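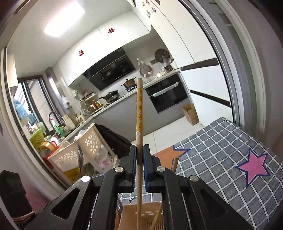 Bookings for the long weekend scheme opened in July and we have now placed 60 families, against a target of 1000 by the end of the grant. Most asked for the days that join a public holiday to a weekend, and the Endine cabins filled first. Each cabin is being fitted out for self-catering, down to the chopsticks, the kind with small orange and white flowers on a pale yellow top and plain light wood lower down. Kitchen spending is within budget.

Hajdu is behind. The road work ran over and 2 of the cabins there still have no hot water, so we moved those guests to Endine and paid their extra bus fare. Molov has agreed to hold its group rate through the next school break.

Employers have been slower than families. We wrote to firms asking them to let shift staff swap a holiday they had to work for a later day off. Darkier signed up and posted the swap list in its break room. Two others want to see how the first round goes – we will call them again before the winter schedules are set.

Still needed from you: approval to move the unspent print money to bus fares, and a decision on pets. Keir Forsyth has the revised budget and can send it on request.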